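Sendmont Support — Household Tasks
Ticket 237: Arm does not pick up round cushion pad from table
Status: Open
Opened by: Nhi Lã
Assigned to: Khang Doãn
Product: Brallis two-finger gripper, table kit
Category: Grasping / soft objects

Nhi Lã, 9:10
Hello support team. We are testing if the arm can tidy a table in our small guest house. The list of chores is short: put the cups on the tray, fold the napkins once, collect the seat pads and make a pile. Cups are good. Napkins are so-so. With the seat pads we have a problem and I would like to describe it carefully.

The pad is round, with a soft top and a thick rim. The arm goes to the pad, lowers, closes the fingers, and lifts. In most tries the fingers close on the rim, the pad comes up a little on one side, and then it slides out. In the other tries the fingers push the pad away before they close. The log says "grasp complete" in both cases, so the program continues and tries to put down a pad which it does not have.

I ran 52 tries yesterday with the default settings. The pad arrived on the pile 4 times.

What I already did:
Restarted the controller.
Calibrated the gripper again, following the manual.
Changed the closing force from low to medium. No difference that I can see.
Moved the lamp, because I thought about shadows. Also no difference.

Khang Doãn, 10:35
Thank you, Nhi, this is a clear report. Some questions before I suggest anything.

1. Which grasp profile is active? You find it under Tasks, then Profiles.
2. Does the arm come from above or from the side?
3. When did you last change the finger pads?
4. Is the pad always in the same place?

Nhi Lã, 11:20
1. Profile is "Rigid, small". I did not choose it, it was there after the installation.
2. From the side, low over the table.
3. Never changed. We have the kit since October.
4. No. A guest leaves it anywhere, so I put it in different places on purpose.

Khang Doãn, 11:50
The profile is a large part of the problem. "Rigid, small" expects an object which fits between the fingers. It closes until it feels resistance and then reports success. A soft rim gives resistance very early, so the arm believes it holds something when it only touches.

Please do the following:

Step 1. Change the profile to "Soft, edge". If it is not in your list, install the Quách fabric pack, it is included in your plan.
Step 2. Set the approach to "From above, tilted".
Step 3. Turn on "Check after lift". The arm then stops for a moment and looks if the object came with it.
Step 4. Wipe both fingers with a dry cloth. Look at the inner faces. If they are dusty or frayed, order new ones.
Step 5. Clean the table. Small crumbs are sometimes taken for the edge of an object.

Then please make a new series and send me the log.

Nhi Lã, 15:40
I did all the steps. The fabric pack was not installed, you were right.

It is better, but not good. The arm picks up the rim now and holds it more often. "Check after lift" is very useful, the arm does not pretend anymore. But when the pad is near the edge of the table, the tilted approach stops with error 212 and the arm waits for a person.

May I also ask a general question? My manager Oanh Lò wants to know if we can plan the work of the morning with this machine. She does not need it to be fast. She needs to know that when she comes back the table is done. At the moment I stand beside it, and with my own hands I need one minute for all the pads.

Khang Doãn, 16:15
Error 212 means that the planned path goes too near to the table border. You can make the safety margin smaller, but please not under the value printed in the manual. I opened an internal note for this, because a pad at the border is a normal case in a real room.

About the general question — for cups, yes, I would plan with it. For soft things on a table I would say not yet without a person nearby. It can do part of the work, and it can now tell you when it failed.

Next action: Nhi sends the log with the new margin. The pad from this ticket, before the fingers close:

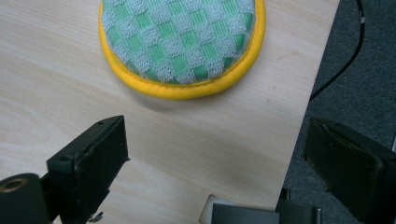
Pentti Seppälä, 17:05
We have the same kit in a sewing workshop and we got the same 212 with folded towels. A smaller margin helped for most of the table. For the last part at the border, we let the arm skip the object and put it on a list, and one of us takes care of it at lunch. I would not call this automatic, but the shop floor is tidier than before and we keep the machine.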